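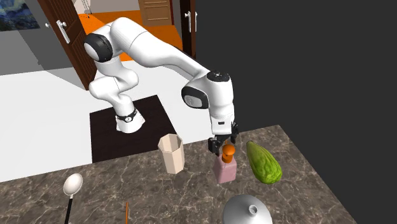

重曹とクエン酸を混ぜて泡立てれば排水口がきれいになる、という話をいまだによく見かける。あの泡は二酸化炭素で、弱アルカリと弱酸が打ち消し合ったあとに残るのは洗浄力の乏しい液体だ。見た目が派手なので効いた気になるのは分かるが、私は疑っている。詰め替えボトルの色分けも同じくらい疑っていて、ピンクのボトルにオレンジの栓、というような組み合わせは確かに目を引くものの、色を見ても中身は分からない。家族の誰かが「ピンクは浴室用だったはず」と言い出したら終わりである。油性ペンで品名と詰めた月を書く。うちでは4月に詰めたものには「4月」とだけ書いてある。

台所の液体洗剤について、わが家で試して残ったやり方と、やめたやり方を書いておく。

食器用洗剤を薄めて使う
節約術としてよく紹介されるが、薄めたものを何週間も置くのは勧めない。水で割ると防腐成分も薄まる。やるならその日に使い切る量だけ、小さな容器に作る。私は面倒になってやめた。スポンジに原液を少し垂らして水を含ませれば、結局同じことだ。

ポンプの出すぎを防ぐ
ポンプの首に輪ゴムを巻くと押し込みが浅くなり、一回の量が減る。二重巻きで十分。これは効果が目に見えるので続けている。ただし子どもは減ったぶん二回押す。

油汚れに「専用」は必要か
二年前、量販店で勧められてCakeroという濃縮タイプを買った。換気扇のフィルターを半分ずつ、片方はCakero、片方は普段の食器用洗剤で、どちらも40度ほどの湯に漬けて比べた。私の目には差が分からなかった。湯の温度を下げたときのほうが、よほどはっきり差が出た。専用品を買う前に給湯器の設定を上げてみるといい。

石目の天板の拭き方
茶色いマーブル模様の天板は汚れが目立たない。長所として売られているが、裏を返せば汚れを見落とすということでもある。目で見るより手のひらで撫でたほうが早い。ざらつきがあれば、固く絞った布で拭いてから乾拭きする。天然石なら酢やクエン酸は使わないこと。大理石は酸で艶が消え、元には戻らない。人工大理石なら話は別だが、自宅のものがどちらか知らない人は案外多いので、施工時の書類を確かめてほしい。

酢で何でも落ちるという説
水垢には効く。油には効かない。カビには、少なくともうちの窓枠では効かなかった。イギリスの家事本を書いたBeryl Bloxhamという人が「酢は一本で13の用途」と並べているのを読んだことがあるが、順に試して、今も続けているのは2つ、電気ケトルの水垢取りと蛇口の白い輪だけだ。残りは匂いが気になるか、普通の洗剤のほうが早かった。

それから、塩素系の漂白剤と酢やクエン酸は絶対に一緒に使わない。これについては疑う余地がない。有毒なガスが出る。同じ日に両方使うのも避け、ボトルの置き場所も分けておく。

空きボトルの再利用
飲料の容器に洗剤を移すのはやめたほうがいい。おしゃれに見えても、誤飲の危険がある。洗剤の容器に別の洗剤を詰めるときは、前の中身を完全にすすぎ、逆さにして一晩以上乾かす。栓の裏とパッキンに残りやすいので、外せるものは外して洗う。

（2019年1月22日 追記）輪ゴムは劣化すると切れてポンプに貼りつく、という指摘をいただいた。うちでも4か月で切れた。シリコン製の輪に替えて様子を見ているところで、良し悪しはまだ判断できない。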